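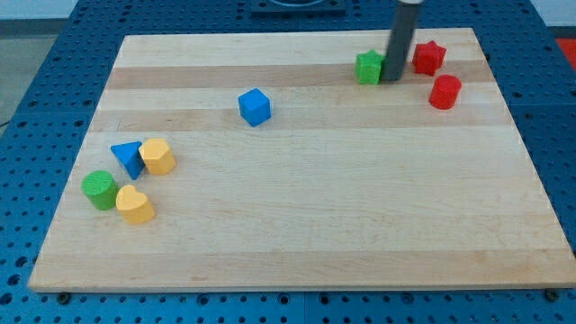 I have been meaning to write about toy blocks for weeks now, ever since the big clear-out in April when I found myself sitting on the bedroom floor for most of an afternoon, surrounded by things I was supposed to be sorting. I do love a plain coloured shape. Give me a puzzle with a battery in it and I'll be bored by teatime, but a green star or a blue cube on a nice pale maple board and I am perfectly happy, pushing them about and making little arrangements that mean nothing to anyone else. The red and the yellow look so cheerful against the wood, too, and the darker stripes in the grain give you something to line things up along (or not, if you're in that sort of mood).

Ours came in dribs and drabs. The first lot was from Pova, a little shop we used to pass on the way to the library, and the rest turned up at jumble sales, usually in a carrier bag with a few odd dominoes and somebody's lost jigsaw piece. None of them quite match in size, and I've stopped minding. A tower built out of unmatched blocks has a wobble to it that children find much funnier than a straight one!

I do have opinions about storage, I'm afraid. We tried a drawstring bag, and everything sank to the bottom and had to be tipped out with a crash every single time. We tried a tall tub, same problem. What works for us is a shallow tray, low enough that small hands can see every shape at once and pick out the one they're after. Ours slides under the bottom shelf, next to the picture books.

For cleaning, I stir a small squeeze of washing-up liquid into 500 ml of warm water, wipe each piece with a wrung-out cloth and leave the lot on a tea towel overnight. The board gets a much drier cloth and a little oil when it starts to look thirsty.

Next on my list is the dressing-up box, which I have been avoiding. There is a feather boa in there that sheds all over the stairs, and I can't quite bring myself to part with it.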